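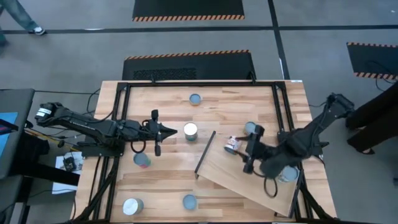
# Odar sorting table, butcher-block top, with tilt board

Back in stock. Light wood butcher-block top, black aluminium extrusion border bolted round the working area, diagonal brackets in the corners. Tilt board comes with it. Cans don't!

**$1,216** table, border and board
**$303** border only, to fit a top you already own
Prices include GST. Freight is extra, see down the page.

## What it's for

Small cans, mostly. Sorting, checking labels, sending them down the board to whoever's packing. Also jars if they're short, tubs, paint testers. We've sold a few to people who do hampers and one to a bloke who restores clocks and only wanted the border so his screws would stay put.

Not a butcher's table. It's a butcher-block top, meaning strips of timber glued up, and people ring every December asking if they can put a leg of ham on it. Finish isn't food rated. Wrapped or canned goods fine, bare food no.

## The top

- Length 1,898 mm
- Light coloured timber, oiled at our end, one coat
- Square edges, lightly sanded so you don't get splinters
- Supplied flat, legs seperate

Give it a second coat of oil before you use it and another when it starts looking thirsty. Takes a knock alright. Dropped cans will leave a small dent on the rim side, sand and re-oil, done. Don't leave water sitting in the joins.

Colour varies. Some come up quite pale, some more honey. If you're putting two end to end tell us when ordering and we'll try to match them out of the same batch — can't promise it.

## The border

Black extrusion, slotted on all sides, bolts straight through to the top. Keeps rolling stuff on the table. The slots take ordinary T-nuts so you can hang whatever you like off it: label holder, tape roll, lamp, a hook for your apron. T-nuts sold in bags, ask, they're not on the website yet.

Corner brackets are the diagonal kind and they do stick into the corners a bit. Cans don't sit right in the corner because of that. If you want clear corners we can supply flat plates instead, no charge, but say so BEFORE it ships. Roy spent a whole morning swapping a set over in someone's carpark and would like not to do it again.

Check the bolts after the first week. Timber settles.

## The tilt board

Plain plank, lighter than the top, with a thin black strip down one long edge. Prop it at whatever angle suits. We go shallow for full cans and a bit steeper for empties. Too steep and they bounce, too shallow and they just sit there looking at you.

It isn't fixed down, so you can swing it round to suit a left or right handed packer, or put it on an angle across the corner of the table. Prop blocks in the box, two heights. Stand it on the floor when not in use or under the table if you've got the room.

Bare timber, no finish on it. Deliberate, oil makes it slippery. Paper labels can scuff if they're damp so let stock dry off before it goes down. Replacement boards available.

## Floor and space

Wants a flat hard floor. Concrete is ideal. Carpet, no, it'll rock. Leave enough room to walk right round it, people always shove it against a wall and then can't reach the far side. A rubber mat where you stand is worth the money if you're at it all day, any brand, we don't sell them.

Tape out the footprint first if you're not sure. Cheaper than sending it back.

## Weight and freight

70 kg packed, goes on a pallet. Two people and a trolley at your end. Driver will drop it at the kerb or dock and that's all he's paid to do, so please don't have a go at him.

- Pick up from the Cledincombe shed, free, bring straps
- Metro delivery by Jovance, quoted on your postcode
- Regional, to nearest depot only, unless you've got a forklift

Pick up before 3 pm. Gate's shut after that and the phone is in the other shed.

## Assembly

Legs, then flip it, then border. Hex key included, a decent ratchet is quicker. Lay the border loose and get all four sides sitting square before you tighten anything. Instruction sheet has the brackets drawn upside down on page 2, new sheet is at the printers. Follow the sticker on the bracket.

## Will it fit with my Mapplebeck bench?

Asked a lot. Same height with the legs on the lowest setting, so yes they'll butt up. Bolt holes don't line up though. You'd have to drill. Border on its own will go on a Mapplebeck top if the top is thick enough to take the bolts, measure first and ring us with the number.

## Returns

Unassembled and in the box, 30 days, you pay the freight back. Once it's been oiled it's yours. Warping or a split join within the year, we replace the top — send a photo with a straight edge across it so we can see the gap.

Questions to Roy Clegg at the Cledincombe shed, mornings best. Leave a mesage if he doesn't pick up, he's probably on the saw.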